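How to Clean a Countertop Microwave Without Scrubbing It to Death
By Ferdinand Kuster
Updated May 30, 2022

I clean the microwave in our break room and the one at home, and I use the same method on both. It takes less than half an hour, most of it waiting. You don't need a special cleaner.

What you need

A microwave-safe bowl or a glass measuring cup, big enough to hold two cups of water with room to spare
Two tablespoons of white vinegar, or half a lemon
A wooden spoon or a wooden skewer
Two soft cloths, one for washing and one for drying
Dish soap
Baking soda, for stains
An old toothbrush

Skip steel wool and anything sold as a scouring pad. The paint inside the cavity is thinner than you think, and once it chips the metal under it can rust. Oven cleaner is also out.

Step 1. Clear the space

Take everything off the top of the oven and from both sides. If you keep a folded towel up there, as many people do, move it before you run the steam. Some ovens vent through the top or the back, and the manual will tell you where yours does. Open the door all the way and look inside before you start, so you know where the worst spots are. Check the ceiling too. Soup and tomato sauce end up there and bake on a little more each time the oven runs.
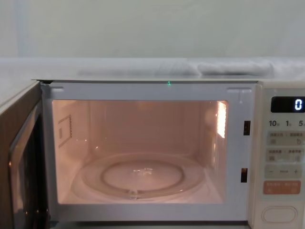 Brush out loose crumbs with a dry cloth first. If you add water to crumbs you get paste, and the paste goes straight into the corners.

Step 2. Steam it

Pour two cups of water into the bowl and add the vinegar or the lemon. Stand the wooden spoon in it. Very smooth bowls can let water heat past boiling without bubbling, and it can then boil over all at once when you move it. The spoon gives the bubbles a place to form.

Put the bowl in the middle of the turntable. Run the oven on high for three to five minutes, depending on how strong it is. You want the window fogged over. A small oven may need the full five.

When it stops, leave the door shut for 10 minutes. This is the part people skip. The steam needs time to soften what's stuck on, and the water needs time to cool down enough to handle. If you open the door right away you lose most of the benefit. 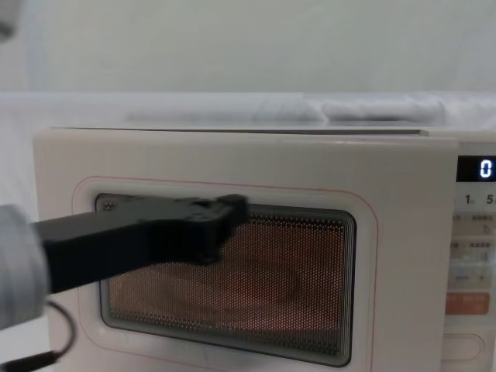
Use the waiting time to do the outside. Put a drop of dish soap on a damp cloth and wipe the front of the door, the top and the side you can reach. Wring the cloth out well before you go near the control panel. Don't spray anything at the buttons. Liquid gets in around the edges and then one of the numbers stops working, which happened to my last oven, a Zinine I'd had for six years.

If there is a printed line or lettering on the door, go over it lightly with the soapy cloth and leave it at that. Baking soda will take printing off in time.

Step 3. Take out the bowl and the turntable

Open the door and stand back for a moment to let the steam out. Lift the bowl with oven mitts. Then lift out the glass plate. Let it cool on a dry towel before it goes in the sink, because hot glass in cold water can crack. Wash it with dish soap like any other plate.

If your oven has a separate roller ring under the plate, take that out too. Wash the little wheels with the toothbrush. Hair and crumbs wrap around them, and that's the usual cause of a plate that bumps or grinds as it turns.

Step 4. Wipe the inside

Start with the ceiling, then the back wall, the sides and the floor. Rinse the cloth often. Most of the dirt should come off in one pass. If there is a flat cover plate on one of the inside walls, wipe it gently and leave it in place. It protects the part where the microwaves come in.

For anything still stuck, mix baking soda with a little water until it holds together. Dab it on, wait five minutes, and rub with the cloth. Wipe twice with clean water afterward or you'll have a white film.

Step 5. Do the door and the frame

Wipe the inner face of the door, then the flat border around the opening where the door closes against it. Grease collects there and keeps the door from shutting cleanly. Go around the latch slots with a barely damp cloth. Don't push anything into them, and don't let water run in. If a latch feels loose or the door no longer closes flush, stop using the oven and have it looked at.

You can't clean the mesh in the window directly. If there's dirt between the layers of the door, leave it. Taking a microwave door apart isn't a home repair.

Step 6. Dry it and put it back

Dry the inside with the second cloth and leave the door open until the walls feel dry. Set the ring and the plate back in and turn the plate by hand to check that it sits right.

If it still smells

Leave an open dish of baking soda inside overnight with the door shut. Take it out before anyone uses the oven. Burnt popcorn can take two or three nights.

How often

At home I do the steam once a month and wipe spills the same day. The one at work gets it every week.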